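3.2 Where the paint goes

Households in Hirircombe and Meltach repaint their kitchens far more often than they intend to. Of the 1,778 survey replies, most blamed the color. White was the favorite for work surfaces in both towns and also the most regretted, a pairing respondents saw no reason to explain. The Suseo paint diaries, kept for three years, tell much the same story with more swearing. Ghumman, where gray has long been customary, reported fewer regrets and duller diaries. We coded tabletops separately from walls, after a pilot round in which people answered for whichever was dirtier.

Figure 3. A white tabletop.

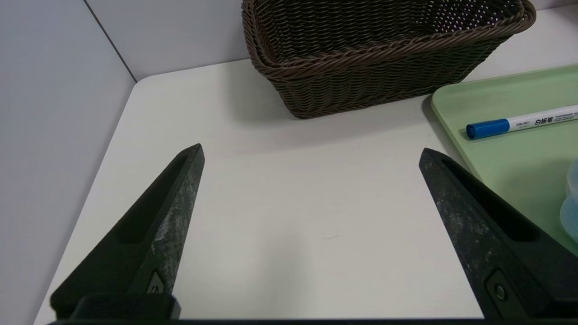 3.3 Cost of repainting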